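Grovstead Maple Board, large

Home / Workshop / Boards and tops / Maple

Item no. 593
In stock, leaves our store within 2 working days

The Grovstead board is a flat working surface of light maple, glued from strips and sanded on both faces. You lay it on top of a table you already have. Many customers buy it for a metal table, where the perforated top is very practical for clamps and fixtures but not pleasant for small objects. A pencil falls in a hole, a small screw falls in a hole, and you are under the table looking for it. With the board in place you have a quiet, closed surface, and when you need the holes again you lift the board away.

We make it in our workshop since the first year of Barta, and the construction has changed very little. The strips run along the length. They are chosen by hand by Primo Mancuso, who puts the darker ones aside for our kitchen line, so the large board is always on the pale side. Please expect small differences of grain and tone between one strip and the next. It is normal for maple, and we do not accept a return for this reason only.

What it is used for

Sorting and counting small parts
Toy blocks, puzzles and shape games for the play room or the classroom
Light assembly, gluing, paper work
Product photos, when a neutral and warm background is wanted

It is not a cutting board. The finish is not made for contact with food, and a knife will leave marks that you will have to sand. For the kitchen please look at the Winen boards, which have a different oil and a groove for the juice.

Details

Wood: solid maple, strips glued edge to edge
Color: light, natural
Finish: hard wax oil, matte, both faces
Edges: straight, lightly broken with sandpaper
Corners: square (rounded corners on request, please write before you order)
Thickness: 17 mm
Feet: none, the board lies flat
Blocks, table and other objects shown are not included

On a perforated table

Please wipe the table before you put the board down. Metal dust or an old chip of paint between table and board will scratch the lower face, and it can also make the board rock. If your table is very smooth, the board can slide a little when you lean on it from the side. For this we sell the Mallov pad, a thin rubber mesh which you cut with scissors to the size you want. Do not screw the board to the table from below. Maple moves with the humidity of the room, and a board which is fixed too tight will cup or open at a seam. Two small clamps on one side are enough, and the other side stays free.

The board can be turned. Some schools keep one face for glue and paint and the other for the clean work, and they write a letter with pencil on the edge so that everybody knows which is which.

With toy blocks

We did not plan it as a toy article, but a large part of our orders now come from play rooms and from people who teach with shapes. The pale wood is calm and the usual strong colors, red, blue, green, yellow, are easy to find on it with the eye. Cylinders and prisms stand well, because the surface is flat and does not give like a carpet or a foam mat. Painted wooden blocks can leave a trace of color if they are pushed hard over the board. In most cases it goes away with a white eraser.

If you would like to draw outlines for a matching game, use a soft pencil. Marker goes into the grain and stays there.

Care

Clean with a cloth that is only a little damp, then dry immediately with a second cloth. Do not leave a wet glass or a wet cloth on the board. Once in a year, or when the surface feels dry under the hand, apply a thin coat of hard wax oil, wait 20 minutes, and take away everything that the wood did not drink. Spread used oil cloths flat outdoors to dry before you throw them away, because a cloth rolled up in a ball can start a fire by itself.

Keep the board away from radiators. If it arrives in winter from a cold van, leave it in the open box until the next day before you use it.

A stain or a dent is not the end. Lay a damp cotton cloth on a small dent, press it for a few seconds with a warm iron, let it dry, and sand lightly in the direction of the strips. Oil again only the place you sanded. The new spot will be lighter for some weeks and then comes near to the rest.

Ordering and delivery

We send the board in a flat carton with corner protection. Please open it the same day and look at the four corners. If one is damaged, write to Liliana Bianchini in our customer office with your order number, and keep the carton until she has answered. The office is closed on Wednesday afternoon.

For orders of more than 17 boards we make a separate offer, and the production needs longer time. Our workshop can make up to 1,000 boards in one year in all sizes together, so for the start of school we ask you kindly to order before the summer.

Other sizes are possible in length and width. The thickness is always the same.

Customer remarks 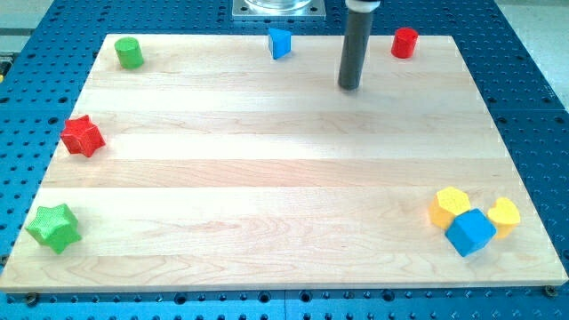 Tumaini Obura: We have had two of them in the play room since October and I would buy again. The first one had a rough place on the short edge, nothing bad, I took it down with fine paper in a minute. My only wish is a handle or a cut for the fingers, it is hard to pick up from a flat table when you have small hands. I did oil it earlier than the page says, our heating is very dry. Do you sell the Mallov pad already cut to the size of the board?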